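Help wanted: someone to plan and buy our gripper kit (part-time, from January)

Hi! I'm Dirk Haberkorn, and I run equipment for a small data project called Sallemitz. We send hand-held grippers into ordinary homes, people do ordinary chores with them, and the recordings go to the folks who train the robot arms. I've been doing the shopping for all of it in the evenings, on a spreadsheet that started life as a packing list, and it's gotten away from me. So I'm looking for a person who likes budgets and part numbers more than I do.

The job starts in January and runs 35 days of paid work, spread out however suits us both. You can do most of it from your kitchen. I'd want you at our Grorkodstead storeroom now and then, mainly to see what comes back from the homes and in what shape it's in.

What you'd be doing, as far as I can tell from here:

Working out how many hand-held grippers we need for the spring round, including spares. At the moment I guess, and I guess low. Two-handed chores need a pair, and a pair with one bad fingertip pad is a pair sitting in a box.

Pricing the small stuff. Pads, pins, screws, cables, chargers, cases with foam that fits. The grippers themselves are easy to budget for because they come on one big quote. It's the little bags of parts that eat us alive (I reordered the same screws three times last fall, all from different shops, all with shipping).

Getting quotes for two bench-mounted arms. Vurnov has sent me one already and it's eleven pages long. I'd like a second from somebody else, and I'd like you to read both of them all the way through, including the part about service contracts.

Deciding what we rent and what we own. I go back and forth on this one and would love a real opinion.

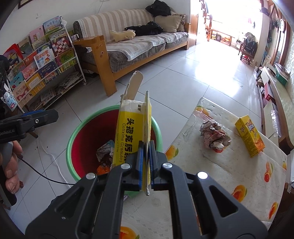 I should say something about the chores themselves, since they drive the whole budget. We're mostly on tidying and trash right now. Thin cardboard, wrappers, cartons, the stuff that collects on any family table by the end of the day. Soft and crumpled things are what the training people keep asking for, and they want lots of it in lots of different rooms. That means more homes at once, which means more kits, more shipping cases and more cable than you'd believe. If you've ever planned gear for a touring band or a school science program, you already get it.

Money: I have 1000 euros a month set aside for consumables, and a separate pot for the arms that we'll go over when we talk. Anything over 100 euros I sign off on, anything under that you just buy and tell me afterward. Please do tell me afterward.

You don't need an engineering degree. You do need to be OK calling a supplier and asking why the delivery date moved. Some experience buying technical gear would be great — lab, theater, workshop, warehouse, I'm not fussy. You should be comfortable in a spreadsheet and able to leave it in a state where I can find things. German is handy for the phone calls, but our paperwork is in English. If you've used a gripper or an arm yourself, wonderful, tell me about it! If you haven't, I'll hand you one the first time you come by and you can spend an afternoon picking up junk mail with it. It's more fun than it sounds, and your wrist will have views on handle weight that no data sheet is going to give you.

To apply, send me a page or so about yourself, plus an answer to this: you have a pile of kits due out, half the replacement pads are late, and Voß can get you a different pad sooner for more money. What do you ask before you say yes? A few lines will do. I'm interested in the questions you'd ask, and there's no secret answer I'm holding back.

Please skip the cover letter and the headshot. References can wait until we've talked. Use the contact form on the Sallemitz page and put "kit buyer" in the subject so it lands in the right folder. Calls will be in January, probably forty minutes or so, and I'll write back to everyone, including the people I can't take on.

Posted December 24, 2020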